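# Learning the Grasp Without the Robot

The group at Marnwood trains its table-clearing policy on demonstrations made by people holding grippers in their hands. No arm is present during recording. Each tool carries a camera close to the jaws, so the policy learns from the same view it gets later on a robot.

Paraschiva Husar and Brayden Gauthier collected 776 demonstrations in furnished apartments and kept 600. Most of the rejected ones failed at pose tracking, usually when a tool turned quickly toward a blank wall.

The main result concerns contact order. In early training sets both fingers closed on a dish at the same moment. Policies trained on that data pushed bowls sideways whenever the approach was off center. Husar then asked operators to let one pad meet the rim first and bring the second in after it. With the new set, success on bowls rose to 62 percent in homes the policy had not seen.

Stacked dishes remain the weak point. The policy often closes on 2 rims at once, and glossy glaze makes the depth estimate noisy. Stela Vasiliu, who runs the evaluations at Lerusport, wants separate scores for single and stacked pieces before the next round in November. 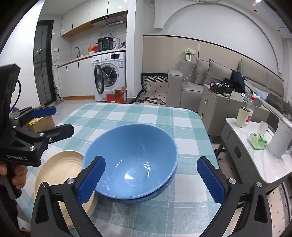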